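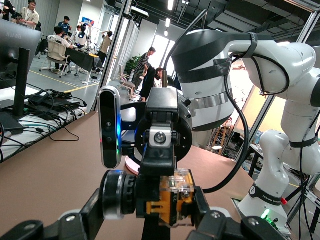 I have now spent more of my adult life thinking about tabletops than I ever planned to. When we moved the lab into the second floor of the Aguiar building, I was put in charge of furniture, on the grounds that I had once complained about a chair.

My first discovery was that a plain table costs $900 if the catalog calls it a workstation. The same thing from Furwood, over in Vestport, was $800 and came in "sand," a color I'd describe as tan and Furwood would describe as sand for as long as you let them stay on the phone. I ordered it in matte. The old tables were glossy, and every afternoon at four the sun came in low and bounced off them straight into my face. I'd gotten used to working with one hand up like a man hailing a cab.

Matte is much better. It's also a magnet for fingerprints, coffee rings and pencil, and I'm the only one who seems able to see them. I wipe it down in the morning with a damp cloth and a little dish soap. I tried a fancy spray once and it left a shine in the shape of my own arm movements that lasted until May.

Then there was storage. I bought three Zornedby shelf units, on the theory that people put things on tables because they have no shelves. People put things on tables because tables are at hand height. The shelves filled up too, mostly with boxes that the shelves came in.

My big contribution was labels. I made 146 of them in one evening, with a font I had opinions about, and stuck them on every bin, drawer and hook. There's a drawer marked "short screws" that holds short screws, long screws, tape, and a fork. I've left the fork. It's a good fork, and I know where it is.

Next up is cables - I have a bag of up to 800 ties and no plan. If you've found a way to keep cords off a floor that you also have to sweep, please write in.

Contact | Copyright, all rights reserved | Back to top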